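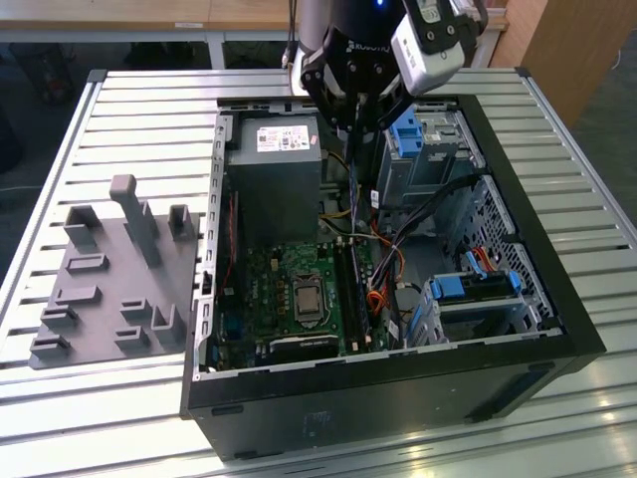

*Torre abierta, sin el panel lateral.*

Hola a todos:

Contesto a lo de Lucyna, que copio abajo para quien no lo tenga a mano.

> El 15 de abril caduca el precio de Clalter. Son 116 euros por puesto, nos retiran los ordenadores viejos de la biblioteca de Bielecka y según ellos los nuevos gastan un 40 % menos de luz. Yo firmaría ya. Si nadie dice nada, lo damos por aprobado.
>
> Lucyna Marciniak

Pues digo algo. ¿Un 40 % menos respecto a qué? El folleto no lo aclara, y la única referencia que dan es una tabla de Mollo hecha con el equipo encendido todo el día. Nosotros abrimos por la tarde. En la factura de la sala pesan bastante más los radiadores y los fluorescentes del pasillo, y de eso no he leído una línea en el presupuesto.

Tampoco me convence lo de los 116 euros. ¿Es compra o cuota anual? En la página dos pone «por puesto» y en la cuatro «por puesto y ejercicio» — no es lo mismo. Con Stondness ya nos pasó: el primer año barato, y al segundo más de 100 euros de mantenimiento que no había pedido ninguno de nosotros.

Los usuarios vienen a consultar el catálogo, imprimir el padrón y mirar el correo. Para eso yo pediría antes precio de cambiar los discos y ampliar la memoria, y luego comparamos.

Lucyna, ¿puedes reenviar el contrato entero, anexos incluidos? El adjunto que me llegó termina en la página cuatro. Y lo de aprobar por silencio, en esta lista, no lo veo. Mi voto de momento es no.

Un saludo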